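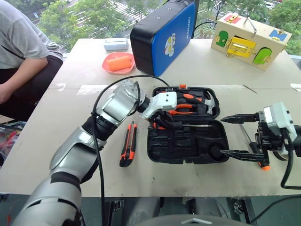

Changes to Homeowner's Coverage for Tools, Sheds and Detached Garages

Members who hold a homeowner's or renter's policy through Minholm Mutual will see several changes at their next renewal. The changes concern personal property kept in sheds, detached garages and shared storage rooms. They apply to all policies that renew in July or later. Policies that renew before July will continue under the current wording until the following renewal.

The association last revised this section of the policy when most members stored little more than a lawn mower and garden supplies outside the main dwelling. Claims received over the past several years show that members now keep property of considerably greater value in these spaces, including power tools, bicycles and workshop equipment. The former limit no longer met the cost of replacing these items in many cases.

What is changing

The standard limit for hand tools and power tools kept in a detached structure will rise from $780 to $1,199 per claim. Members do not need to request the higher limit. It will appear on the declarations page that is mailed with the renewal notice.

Complete tool sets will be valued as a single item. Under the earlier wording, each piece in a set was listed and depreciated separately, and members who had lost a full set often received less than the price of a comparable replacement. A set will now be valued at the current retail price of a similar set, less the deductible. If only part of a set is lost or damaged, the association will pay for the missing pieces where they are sold individually. Where they are not, the adjuster may approve replacement of the whole set.

Property kept in a shared storage room, such as the basement lockers found in many apartment and condominium buildings, will be covered on the same terms as property in a detached garage. The room must have a working lock. Open carports and uncovered patios remain outside this section of the policy.

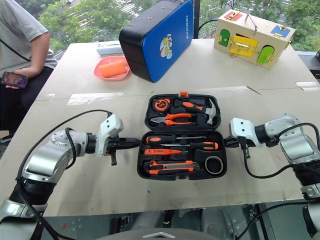
Tool sets stored in a fitted case are valued as one item under the new wording.

What is not changing

Tools used mainly to earn an income are still excluded from the homeowner's and renter's policies. Members who work as contractors, installers or repairers should ask about the business property endorsement, which is priced separately and may be added at any point during the policy year. Members who take occasional paid work and are unsure which rule applies to them are encouraged to call before renewal.

The deductible for this section is unchanged. Motorized vehicles, including riding mowers above the engine size stated in the policy, continue to be covered under their own section.

Keeping a household inventory

A current inventory remains the most useful document a member can supply with a claim. The association recommends that members record the make, model and purchase price of any tool or piece of equipment worth replacing. For sets, one photograph of the open case with its contents in place is usually sufficient. Receipts are helpful but are not required for individual items valued under $600.

Inventories should be kept somewhere other than the structure where the property is stored. Members may upload photographs and lists to the Flasuva member portal, where they can be viewed and corrected at any time. Documents placed in the portal are not reviewed by the association unless a claim is filed. Members without internet access may leave a paper copy at either branch office, and it will be kept with the policy file.

Members who already have an inventory on record are asked to check that it is up to date. Items that have been sold or given away should be removed.

Filing a claim under this section

Loss by theft should be reported to the local police department before a claim is filed, and the report number should be entered on the claim form. Loss by fire, wind or water may be reported directly to the association. Photographs of the damaged structure should be taken before any cleanup begins, provided it is safe to do so. Members may make temporary repairs to prevent further damage and should keep the receipts for materials.

Claims below the new standard limit will normally be settled without a site visit. Larger claims, and claims that also involve damage to the building, will be assigned to an adjuster.

Higher limits

Members whose equipment exceeds the standard limit may purchase additional coverage. The application is 2 pages long and asks for an itemized list. The premium depends on the amount requested and on the type of structure. A small reduction is available for buildings with a monitored alarm.

Questions and branch hours

Printed copies of the revised wording are available at the Nkosi Street and Jerndale branches. Both branches are open until 5:00 p.m. on business days, and the Jerndale branch will remain open until 7:00 p.m. on business days throughout July for members who wish to review their coverage in person. Appointments are not necessary. Please bring the current declarations page.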